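# El taco y la bayeta

Cada vez que publico algo sobre automatización me llega la misma pregunta: para cuándo el robot que recoge la cocina. Suelo contestar que mire usted cómo va el billar. Parece una evasiva y es la respuesta más precisa que tengo.

Sujetar un palo es una tarea doméstica. La escoba, la fregona, el rastrillo y el rodillo de pintar son palos con algo en la punta, y en el taller pasa lo mismo con media pared de herramientas. Un taco de billar en miniatura es la versión reducida: un objeto largo y fino que hay que coger por un sitio útil, orientar y mover con la fuerza justa para que la otra punta haga algo.

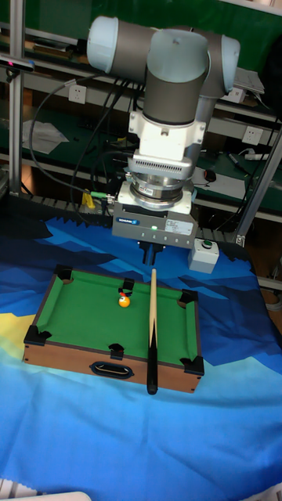
Una persona coge el taco de la mesa sin pensarlo. Mete las uñas por debajo, lo hace rodar un poco, se lo acomoda en la palma. Una pinza de dos dedos no tiene palma ni uñas. Tiene que bajar hasta el tapete sin chocar con él, cerrar a ambos lados de una varilla que puede rodar y levantarla sin que gire. Si la coge lejos del centro, el peso la inclina y la punta ya no está donde el programa creía.

Krystyna Mazurek, que llevó durante años el mantenimiento de una línea de montaje en Wostport, me lo explicó con menos palabras: el brazo siempre sabe dónde está el brazo, y lo que no sabe es dónde está la pieza. En una fábrica eso se arregla con un útil que deja la pieza siempre en el mismo sitio. En una casa no hay útiles. La escoba está detrás de la puerta, o caída, o la ha cogido alguien.

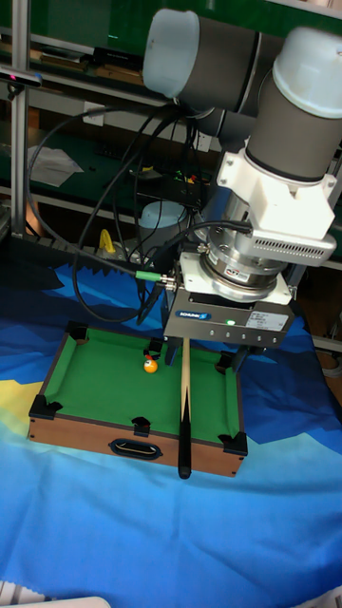 Después viene el contacto. Empujar una bola pide un golpe corto y controlado; barrer pide una presión que se mantiene mientras el suelo cambia. Para las dos cosas hace falta medir fuerzas y corregir deprisa, y ahí se ha avanzado. Hace diez años casi todo lo que yo veía en ferias era posición pura, y si la mesa estaba dos milímetros más alta, peor para la mesa.

Konrad Górecki no comparte mi cautela. Trabaja en Tralden, en un taller de muebles, y sostiene que me fijo demasiado en el caso difícil. Según él, 71 intentos buenos de 200 ya son un comienzo, porque el año anterior eran 2. Le doy la razón en lo del comienzo. Pero con esa proporción no le confiaría la vajilla, y él tampoco le confía el barnizado.

En el taller, mi respuesta es un sí con condiciones. Si la tarea se repite, la pieza llega colocada y hay alguien cerca que sabe parar la máquina, el brazo compensa. En casa, todavía no. Hay aparatos que hacen bien una sola cosa – aspirar, lavar platos – y lo consiguen esquivando el problema de la mano. El lavavajillas no coge los platos; se los ponemos nosotros.

Me preocupa más el calendario que la técnica. Se está vendiendo el ayudante general como si faltara un par de temporadas, y hay talleres pequeños que aplazan compras sensatas por esperarlo. Un transportador, un buen utillaje o una atornilladora colgada resuelven hoy trabajos que el ayudante general promete para algún octubre. A quien me pide consejo le digo que compre eso y que vuelva a preguntar cuando el robot pueda coger la escoba caída detrás de la puerta.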